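Chapter 4
Buying the Rehearsal: Simulated Room Kits for Arm Work

In this chapter
What a room kit contains, and what it leaves out
Reading a vendor's feature sheet
Working through the Daza trial
Licensing, seats, renewals
Review problems

4.1 Why start with a kit

Chapter 3 left you with an arm model, a gripper model and an empty floor. Fine for testing joint limits. Not much use for anything else. A household task needs furniture, clutter, walls, something to bump into. You can build all that by hand. Slow. Most students who try it spend the whole term on drawer fronts and never get to the task.

So people buy. A room kit is a bundle of furniture models, small objects, lighting and surface textures, sold ready to load into a simulator, usually with a few tasks already set up. Three are used in this book. Korkberg, the oldest, big on furniture. Wavby, cheaper, lighter on detail. And Senell, which is really a service: you send a floor plan, they send back a room.

We'll spend most of the chapter on Korkberg, mainly through its Daza bedroom set. Not becuase it is the best of them. It has the longest feature sheet, so there is more to check.

4.2 The feature sheet

Korkberg lists 101 objects and 18 rooms. Good numbers, they tell you little. Ask instead:

Do the drawers open, or are they painted on?
Does each small object have its own mass, or one default for everything?
Are the collision shapes close to the visible shapes?
Can you swap the arm without rebuilding the task?

The third one catches people. A shape can look right on screen and behave like a brick. Thin objects suffer most, also anything with a narrow neck or a wide foot. The gripper stops short of a surface that isn't there, or sinks into one that is. Write down which objects you tried. Vendors fix these things when told, and only when told.

4.3 The Daza trial

The arm in the trial is a Franka Emika. Task: work over the top of a dresser with the gripper pointing down, other items left standing nearby. A figurine on a round base is one of those items, a closed book another. Neither is the target in our runs. Both are there to be in the way, the figurine more so, it stands right up by the wrist. 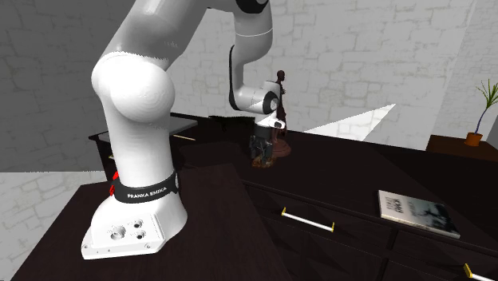
Celeste Paredes read a draft of this section and objected to the layout. Too kind, she wrote. Give the arm a clear path from above and every kit on the market passes; push the clutter in tight, vary it on each run, then see which vendor you still like. She also wanted the wall textures switched off during timing, on the grounds that a buyer should know what the scenery costs in speed.

Both points taken. Problem 2 at the end of the chapter now uses shuffled clutter, and the timing table in 4.5 has a plain-wall column. We kept the easy layout for the first pass anyway. You need one run that you understand before you start breaking it.

Settings for the first pass: 500 runs, default lighting, fixed start pose. Log every contact, including contacts with furniture. Korkberg's logger leaves furniture contacts out unless you tick the box on the second tab, and the manual dosen't mention the box. Save the log before closing the trial window. It does not ask.

Wavby users: same steps, but the dresser task is under Storage, and you set the start pose yourself. Senell users should skip to 4.4 and come back once the room has been delivered.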